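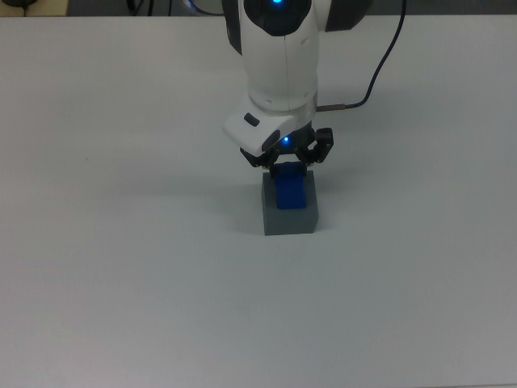 Hubert Wyss says gray always goes at the bottom, because gray looks like stone and a tower ought to stand on stone. He told me this on the phone for a good ten minutes, and then he wanted to know if I'd sanded the corners yet. (I have not sanded the corners. I'm not going to, either!)

27 August 2018

So, blocks again. I meant to do the bills after breakfast and instead I got stuck on colors, and you know how that goes. Gray block down on the white tabletop, little blue one for on top -- and I have to admit I like it. I had been so sure about yellow over red. Yellow over red looks like a ketchup ad. The blue next to the gray is calm, sort of like a rainy harbor, and I could look at it all day.

The white table helps a lot. On the old brown one every color went muddy and I kept blaming the paint. I nearly threw out a whole batch in May over that, and there was nothing wrong with them. Poor blocks. They're in the Lernon tin now, with the lid taped on because it pops off whenever anyone walks by.

Still to sort out before the box goes to Wiriya:

- do we send 16 blocks or add a couple of spares
- find the bag with the drawstring (hall closet??)
- ask Hubert for his gray, the exact name of it, he mixes his own and never writes it down

He did say one useful thing, which was that small on top of flat is the best first tower for little kids. They get it right away and then they want to do something much sillier, like put the flat one on its end and balance everything on that. My niece used to build her towers right up against the wall so they couldn't fall over backward, and she'd be furious if you called it cheating.

I've started a page for tower names too. So far I have Rainy Harbor and Two-Story House, and something I wrote down last night as "Gus." No idea. It stays on the list.

Lunch was late, just toast and the end of the soup. Went out to mail the Takness forms and forgot the forms, walked all the way back, and by then the post office line was out the door, so they're on the hall shelf again. Tomorrow, first thing. I also told Hubert I'd call him back about the corners and I've been putting it off -- he'll say splinters, I'll say there aren't any, and we'll be on the phone until supper. Maybe I'll just do two of them by the window and see how they look.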